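The Dratcombe Raglan Top
Long sleeves, contrast colours, cut by Clundar

We have been making raglans for longer than almost anything else in the range, and the Dratcombe is the one people write to us about. It's a soft, roomy, everyday sort of top, the kind you pull on for the school run and are still wearing at supper. 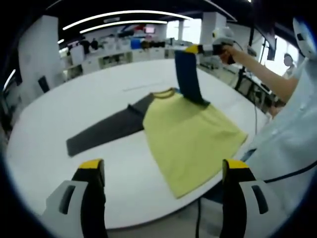
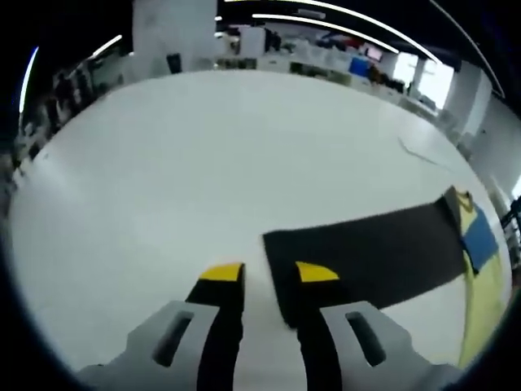

Choosing a raglan is mostly a matter of shoulders. An ordinary sleeve is set into a seam at the edge of the shoulder, so if your shoulders happen to sit somewhere else (and most people's do!) it pulls or droops. A raglan sleeve runs right up to the neck, which gives you a good deal more room to reach and stretch. It also gives us two clear areas of colour to play with, and Fenna Goossens, who draws up our colour cards, has always liked a light body with dark sleeves. The pale yellow-green top in the first picture, with its ribbed collar and dark sleeves, is very much to her taste, and she would happily put that green with everything if we let her.

Spread the top out flat when you first take it from its bag and let the creases drop for an hour or so. If you are checking the size, lay it over a top you already like and compare the hems and cuffs – far more reliable than a tape measure, in our experience. Between sizes, go down for a neater fit and up if you mean to wear something underneath.

Wash at 30 with similar colours, inside out, and keep it well away from whites the first couple of times. Pull the sleeves straight while it's damp and dry it flat if you have the space. A cool iron on the body is fine, though we leave the collar alone.

Sizes: XS to XXL
Fit: relaxed, straight hem
Care: machine wash 30, dry flat, cool iron
Delivery: 3 working days
Returns: unworn, with the label on

Bram Desmet looks after orders and exchanges, and will gladly talk you through sizing before you buy. The heavier winter version, the Wurkisau, has a page of its own and comes up slightly longer in the arm.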